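Ginico Releases Kincaid 5 for Data Warehouse Teams 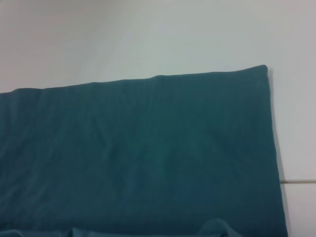 Company News | Data Management

IDLEY - Ginico today announced the general release of Kincaid 5, its data modeling software for reporting teams. The new version adds shared field definitions and a single editor for tables and views. More than 1,667 customer models were converted during the test period, which ended in November. Kincaid 5 also connects directly to Hernar, the company's scheduling tool - no separate license is required.

Share 18 | Comments 2

This site uses cookies. Accept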